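How a Handball Team Shares Out the Court

By Vitória Frade
November 22, 2023

When I was nine I thought handball was just football for people who couldn't kick. Then I went along to a practice at the Gromen sports hall with my cousin, got put in goal, and had a ball whizz past my ear before I'd even lifted my arms! I've been mad about the game ever since.

So let me tell you how it works, because it looks like a terrible muddle the first time you watch.

Each team has seven players on the court. Six run about and one stays in goal. You move the ball by passing it, bouncing it or throwing it, and you can take up to three steps while you're holding it. Take a fourth and the referee blows the whistle. I did this all the time when I started (my feet get excited).

In front of each goal there's a big curved line. Only the goalkeeper is allowed to stand inside it. You can jump over the line from outside, though, as long as you let go of the ball before you land - and that's why handball players seem to fly when they shoot.
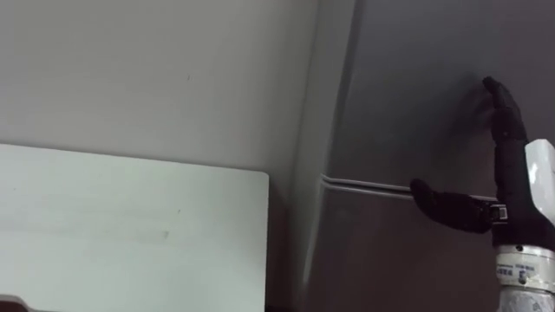 White panel, pale wall, dark grey surface.

Now for the positions. The wings play right out by the sides of the court. They're often quick, and they shoot from funny narrow angles. The backs stand further away from the goal and throw hard from a distance. The one in the middle is called the centre back, and she's a bit like the person at a party who decides what game comes next. Then there's the pivot, who squeezes in among the defenders and tries to make a gap. It's a squashy job. I love it.

When the other team gets the ball, everybody runs back and makes a sort of wall around the curved line. You hold your arms up, shuffle sideways and talk to each other the whole time. Our coach used to shout "Louder!" more than she shouted anything else.

A grown-up match has two halves of 30 minutes each, with a break between them. If you do something too rough you can be sent off for 2 minutes, and your team has to manage without you. Those are very long minutes, believe me.

If you'd like to have a go, all you need is a soft ball, a friend and a bit of space. Stand a few big steps apart and throw with your elbow up high, level with your shoulder. Swap hands sometimes - your other arm will feel silly, but keep at it.

Last updated: December 2023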